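The long way round to the bakery

22/03/2019

I took the Friday off work, which I had been promising myself since Christmas, and instead of doing anything sensible with it I walked to the bakery and back by the longest route I could think of. Kiri Lowther, who I used to share an office with, has been telling me for ages that I ought to learn my own neighbourhood on foot, and she is quite right. I have lived in Lestport for 11 years and there are still streets I only know as places to turn the car round.

It was one of those pale, flat mornings where you can't decide about a coat. I took the coat, carried it most of the way and was rather cross with it by the end. I went down past the Ngata shop (still shut for stocktaking, so no string or lightbulbs for me) and then cut through the back lanes, which are lovely and quiet once the school run is over. You notice such a lot when you aren't hurrying. Somebody was practising scales on a clarinet, very patiently, and I stood and listened for longer than was probably polite.

I met Anahera Tipoki at the corner with her shopping trolley and we talked for 22 minutes by her watch, mostly about her sister's move to Sostberg in June and whether a piano can go down a spiral staircase. I said I thought not. She said the removal men had been very confident, and we left it there.
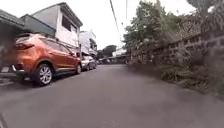
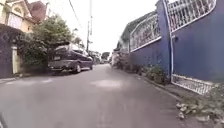
I do have a weakness for other people's walls and fences, and a walk like this one is mostly an excuse to look at them. Ours at home is plain brown timber that wants painting, and I have been dithering over the colour all winter. I had more or less settled on a dull green until I saw the tall blue wall with the white ornamental grilles along the top, and now I want blue – a proper blue, and never mind what it does to the roses. I also like a bit of wall that has been left to get weathered beside its greenery, but I suspect that takes more years than I have patience for.

The bakery had two cheese scones left and I bought both. I ate one on the way home and have told the household there was only one.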